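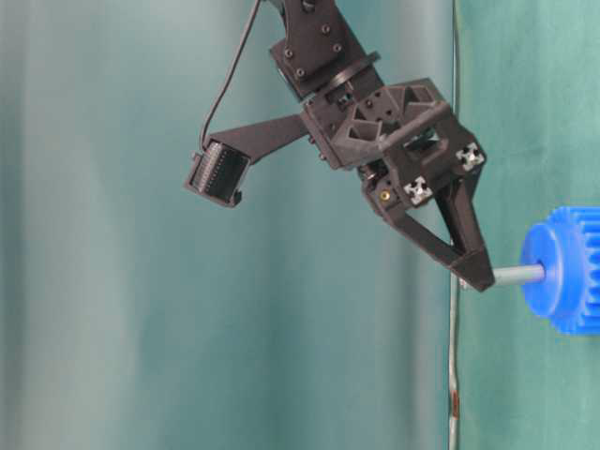
Asked by Wissam Tarawneh in Visits and Open Days, June
537 views, 3 replies

What should I be looking at during a robot arm demonstration?

I teach shop and basic mechanics at a two-year college and I'm taking a class to the open day at Gater next month. I went to their last one by myself. The main demonstration was two robot arms at a table with a cloth over it, and the job was handling a blue plastic gear with a metal shaft through the middle. One arm took the gear by the shaft. There was a screen next to the table showing the view from the cameras.

I stood there for most of the afternoon session and came away without much to tell my students. The man running it, Akihiko Hirano, was friendly and answered whatever people asked, but people mostly asked how much it cost and whether it could make coffee. I didn't ask anything good either. I know gears and shafts. I don't know robots.

What I'd like from someone who does this kind of work:

How can you tell by watching whether an arm is running on its own or being driven by a person? I never saw anybody holding a controller, but there was a partition and I couldn't see behind it.

Is picking up a gear by its shaft hard? It looked easy, and the arm was slow at it. A student is going to say "I could do that in one second," and I'd like to have an answer ready.

Are there things in the setup itself that are worth pointing out to people who have had one semester of mechanics?

We get 20 minutes at the table. There will be 14 of us, so I can't let it turn into a free-for-all. The college is a long bus ride away and I have to justify the trip on a form, which is part of why I'm asking. Any handout or worksheet you've used would be welcome too.

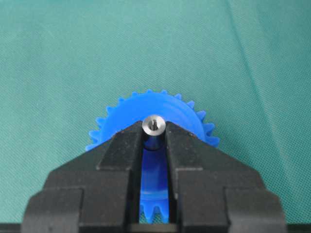

Replies

Diarmuid Doherty
Accepted reply

I ran demonstrations for four years at a small company, Fisard, with a setup close to the one you describe. I'll go through your points but not in your order.

Start with the gear. Put the same kind of part in your students' hands before the trip. A plastic spur gear on a metal shaft is fine, whatever you have in the drawer. Lay it flat with the shaft pointing up and have them lift it by the shaft using two flat sticks, one in each hand, with one eye shut. They'll find out a few things fast. If the sticks close a little off center, the shaft gets pushed to one side and the gear slides across the table. If the sticks grab too near the top, the gear hangs crooked once it leaves the table. Smooth metal against a smooth stick will also turn under the weight when the shaft is held sideways and the grip isn't tight enough. Every one of those problems applies to a two-finger gripper, and your students can already name the forces involved. It makes a better answer to "I could do that in one second" than anything you could tell them.

Tell them to watch the fingertips and skip the rest of the arm for the first few minutes. Visitors follow the big joints with their eyes because those move the most, but the interesting part happens in the last inch. Does the gripper stop before closing? Do both fingers reach the shaft together? Does the part shift when they touch it? Have each student write down what they saw on one attempt and compare notes later on the bus.

On the shape of the fingers, ask them to sketch one. At that table the finger seen from the side is an open triangle with a blunt tip, and a mechanics class should be able to say why a person would build a truss instead of a solid block.
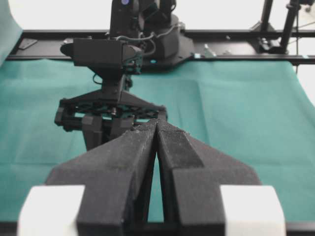 Then have them look at what's bolted to what. Where is the base of each arm fixed? Could one arm shake the other through a shared rail? We had that problem at Fisard. Our second arm was mounted on the same frame as the first, and when one stopped hard the other one's fingertips moved enough to miss a small part. We spent two weeks blaming the software. Stiffness is a good subject for your group and the person at the table will probably be happy to get a question on it.

Whether it's running on its own: you can't tell reliably by eye, so ask. It's a normal question and no one is insulted by it. There are three common situations. A person may be driving the arms live. The arms may be playing back a fixed recorded motion, in which case the part has to sit in the same spot every time. Or a program is looking at the camera pictures and choosing the motion as it goes. What I'd suggest is asking politely whether the gear can be moved a couple of inches before the next attempt. Don't move it yourselves, and keep hands off the table in general. With a fixed motion the operator will say no, or will say yes and the fingers will close on air. If the arm goes to the new spot, either a person or a program is seeing the part, and you can ask which.

For cameras, have them find out how many there are and where each one sits. A camera carried on the wrist sees the fingers and the part up close from above. One fixed off to the side sees how far the finger is from the shaft, and how the shaft is angled. Ask your students what each view hides. If the screen is on, let them look at it for a full minute without talking.
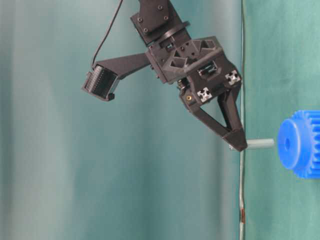

Cables are the other thing I'd mention. A moving wrist with a cable running to it needs enough slack for the whole range of motion, and too much slack gets caught on something. We broke more connectors than gears.

Last, ask for numbers. How many attempts today and how many worked? We kept a tally sheet at our own open day. We had 178 attempts with the gear and 84 of them went right without help, and I showed that sheet to anyone who wanted it. Some visitors thought it was terrible. The engineers who came by thought it was decent for a shaft that size, and they wanted to know how the other ones failed. If your students ask about failures they'll learn more than from the good runs.

I don't have a handout anymore. Mine was one page: sketch the finger, mark the cameras, record three attempts. It fit in 20 minutes with groups of four or five taking turns at the front.

Eamon Mulligan

I was at the same open day and I think I remember you, if you were the one asking where the restroom was. Pretty good demo. Get there early, the parking lot fills up by 10 and buses have to turn around on the street. There's a snack machine but it only takes cards.

I don't know about the technical side. My daughter liked it.

Rafail Petridis

Agree with most of what Diarmuid wrote. I'd change one thing. Don't ask to have the part moved as your first question. If the operator is in the middle of a series of attempts, they may need the starting position kept a certain way and you'll be told to wait. Ask at the start of your slot whether there will be a break in the series, and ask for it then.

Also call ahead. I've brought two groups to events like this, one at Gater and one at Yule, and both times the staff were willing to give us a quieter slot before the doors opened. At Yule they let the students try the controls for a few minutes each. A kid who was sure it would be easy needed six tries to get hold of a peg, and after that he was the one explaining it to the others.

For the form, I put down "observation of gripping, fits and machine stiffness," with the textbook chapters next to it. It was approved the same week.

Wissam Tarawneh, comment on Diarmuid Doherty's reply

Thank you, I'm using the two sticks exercise. I tried it myself last night with a gear off an old printer and knocked it over four times. I've written to Mr. Hirano to ask about an early slot and I'll post here when he answers.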